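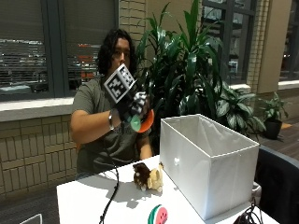 Where should the small toys go at the end of the day? Into one open fabric bin on the table, low enough for a child to reach into and light enough to carry off to the shelf.

FORKSTEAD, January 30, 2020 - Skolel is so pleased to announce its toy tidy-up mornings, which begin next month at the Abera playroom with 800 plush animals and play foods to sort and put away!
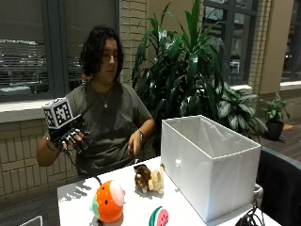
Families may come for as long as they like, and each table seats 8. "My grandmother kept her toys in a bread crate, and I still think of it whenever I put a plush dog to bed," said Tadeusz Brzozowska of Skolel. Places are free, and the Orkov Street door opens at nine.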